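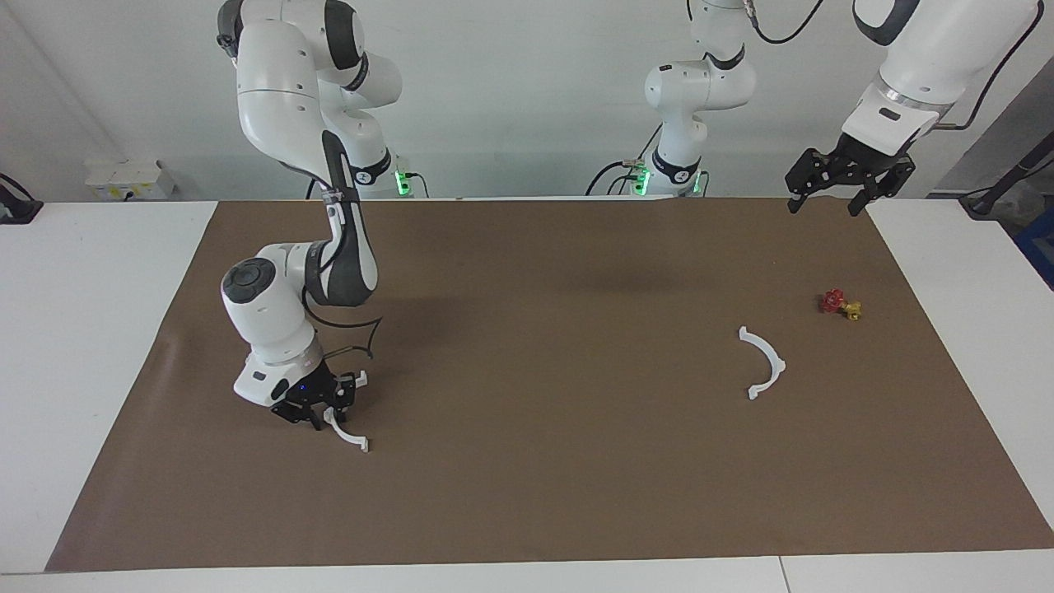
*Brown paper on the table, ready for a messy week.*

19/01/2025

So I've finally started on my grandmother's recipes! There are 151 cards in the tin, most of them in pencil, and a good 70 are for soup (she lived in Tremham, where it rains a lot, so fair enough). I'm copying them into one big notebook – by hand, because typing them up last winter felt like doing taxes.

The hard part is her measurements. "A cup" means the blue cup, which my cousin Evaristo Melis has and won't mail to me. He did fill it with water and weigh it for me last night, and it holds 144 grams, so now half the cakes I've ever made from these cards make sense. They were all way too wet!

Also, she writes "hot oven" for everything. I've been going with 400 and checking early. The lemon biscuits came out great, the onion tart not so much.

If anyone from Melside remembers a plum bread with black pepper in it, please leave a comment. The card just says "as usual" after the flour.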